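Search this site Enter keyword Go
Wan Street Lodge: end-of-stay room inspection, with comments
Posted in February by Priya Ridgeway
Last updated 4:15 pm

Room 6, upstairs back. Inspected with Satish Joseph, who held the ladder and offered opinions. Tick means fine. Anything else gets a comment, and comments get read out at handover, so keep them civil.

1. Smoke alarm, ceiling. Tests OK. Yellowed to the colour of weak tea but loud enough to bring Touran Moradi up from the laundry with a mop.

2. Window restrictor. Fails. Opens well past the limit if you lean on it. Satish leaned on it. Bresstead to quote, again.

3. Bed and linen. Mattress label present, slats sound, no sharp edges underneath. 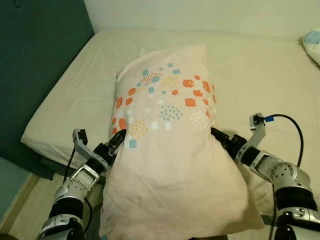 Bed legs: one castor was locked and three were free, so the whole thing wandered toward the door whenever anyone sat down. All 4 now locked. Please leave them that way, even to vacuum.

4. Power points. Tagged and in date. The double adaptor plugged into another double adaptor has been confiscated and joins its cousins in the office drawer.

5. Heater. Fomden panel type, wall mounted. Thermostat clicks when it should. Curtain hangs too close on the right, so hem it or tie it back. I have written this on every sheet for this room and look forward to writing it again. 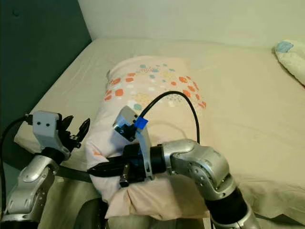 6. Door and exit path. Closer works, with a slam that would wake the street. Evacuation map is on the back of the door and shows a staircase we removed. Hemant Ahuja has the new map and says it's "nearly laminated".

7. Hot water at basin. Within limits at the tap. The cold also runs, eventually.

8. Floor. Lifted carpet edge by the wardrobe, 165 mm long. Taped for now. Tape is not a repair, Yavuz, however neatly you do it.

9. Pillows and protectors. Sound at the seams, zips closed. Spares go on the top shelf, well clear of the light fitting.

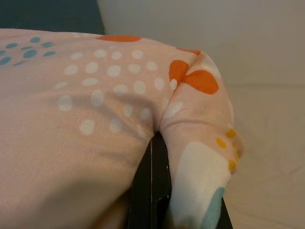 10. Wardrobe. Wall anchor missing. Don't let the room to a family until it's fixed.

Outstanding: items 2, 5, 6, 8, 10. Bresstead's last window quote was $1,089, which Yavuz Coşkun has described as a lot of money for a bit of chain. Room stays closed until 2 and 10 are signed off.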